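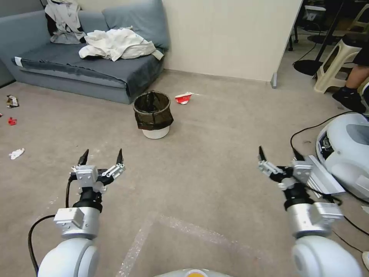 How long should I wait before putting furniture back on a carpet that's been shampooed?
Wait until the backing is dry as well as the pile. In a heated room with a fan that usually means overnight, and up to two days in a damp house.

Druston Home Forum > Floors > Carpet drying times

marlpit
Posted 22nd January
Asking the above for my mother's place too. She has wool in the bedroom and a synthetic loop in the hall. The rental machine's leaflet says 4 hours for both. I don't believe it for the wool.

tackstrip_ed
4 hours is for walking on it in clean socks. Furniture is another matter. Wood legs can bleed stain into damp carpet and metal feet leave rust rings. I did a bedroom in April with the windows open and a dresser left a brown mark after one night. It never came out.

hobnail
I put furniture back the same day and always have. Squares of foil under the legs, foam blocks if it's heavy. No marks in 11 years. If you live in a small apartment you can't stack a whole living room in the kitchen for two days.

tackstrip_ed
Foil stops the stain but the carpet under it stays wet. That's how you get a smell.

hobnail
Under a two inch square? I've lifted them the next morning and it was dry.

Vemero
Depends how much water went in. Most people use too much solution and then don't do enough dry passes. I do one wet pass and three dry ones, and I empty the tank before it's full because suction drops off on my machine. Wool holds a lot more than nylon, so marlpit is right to be careful with the bedroom.

marlpit
What about a dehumidifier? She has an old one in the basement. There's also a Winix air purifier in the hall, if that does anything.

Vemero
Purifier won't take water out of the air. It'll move a bit of air and that's all. Run the dehumidifier with the door and windows shut, and point a fan low across the floor. Don't open the windows while it's running or you're drying the yard.

dobre_lane
Disagree on the windows. We're up at Dobre where winter air is very dry, and opening up for ten minutes every hour did more for us than the dehumidifier did. Our bedroom is 13 by 11 and it was done by bedtime.

Vemero
Fair enough for cold dry air. I'm near the river and it's raining here.

tackstrip_ed
To check it, press a folded white paper towel down hard with your heel for a minute. Do it in the corners and along the baseboard, not only in the middle. If the towel is damp, leave the room alone.

marlpit
Thanks. I'll do the hall first and leave the bedroom for the weekend when she's at my sister's. The machine is $40 a day so I'd hoped to do both at once, but the bed has nowhere to go.

hobnail
Foil.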